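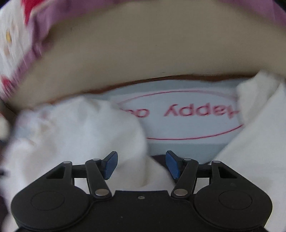
Gripper and white cloth, Fidthorpe.

Delden Certified Used Cars: progress report, June

We have now put 29 trade-ins through the new inspection line, against a plan of 49. The gap is mostly Takton's. Their lift arrived in two crates, and the second took the scenic route.

Of the cars inspected, six went straight to auction. One sedan had been described to us as "lightly driven," and I would like to meet whoever did the heavy driving. The rest are on the lot or waiting on tires.

The warranty paperwork now goes through Vanhove. It takes two forms in place of the old stack, and both ask for the odometer reading, presumably in case it changes between pages.

Spending is under budget, chiefly due to the lift invoice getting as lost as the crate did. We expect it next month and have left the money where it is. Still needed from you: a yes or no on the second paint bay.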